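Home News Workshops Our Rooms Contact

Jokton opens paper folding room at Rirkuvura community centre

February 20, 2020 – Jokton is pleased to announce that its new paper folding room at the Rirkuvura centre is now open to the public. The room was prepared in January, and 17 people have already put their names down for the first course.

The room is kept very simple. The walls are white and the tables are pale, so the colour of the paper is easy to see. Two tables are pushed together: the folding is done on the front one, and the paper and tools stay on the back one against the wall.

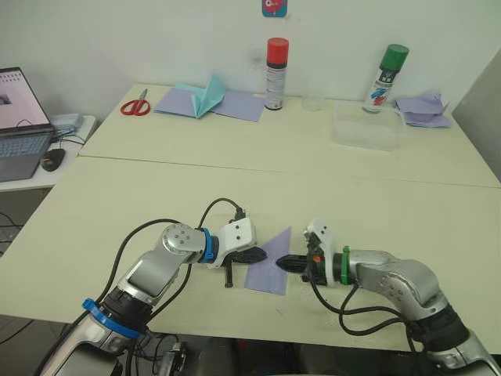 The first course uses lavender paper, with a little light blue. "It is a calm colour, and a crease shows well on it," said Floarea Nedelcu, who leads the course. "We begin with one triangle. When the triangle is good, we continue."

Learners will meet for 7 evenings. The course includes:

– making a clean triangle and a peaked shape that stands up
– cutting paper safely with scissors

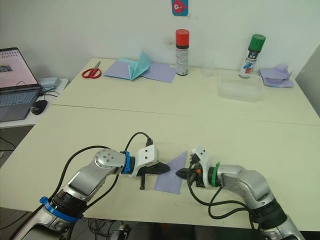

– opening a folded sheet again and reading its creases

The last point is a favourite of Nipon Intarasuk, the second teacher. He asks every learner to open the finished work and lay it flat on the table. Faint lines are normal, he said, and a sheet with a wavy edge can still be used for practice.
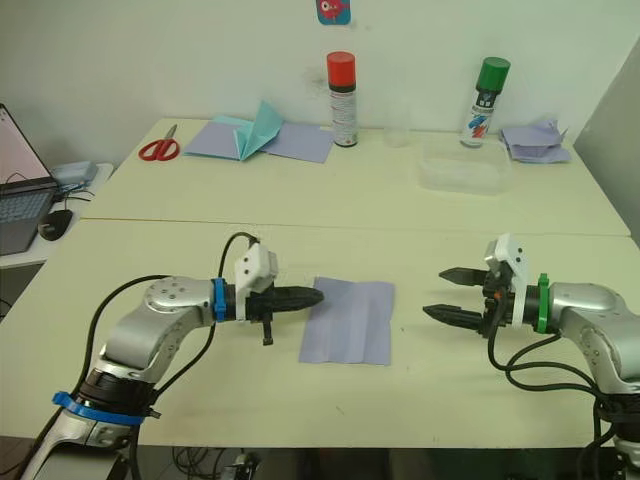 Jokton has put aside some 200 sheets for the first group, and learners may also bring their own. No experience is needed. Places can be booked at the front desk of the centre or by telephone.

Related news
Anghel hall: new hours for the reading corner
Volell card making evening is full
Paper wanted for our spring table

Contact: Jokton press desk | © 2020 Jokton | Back to top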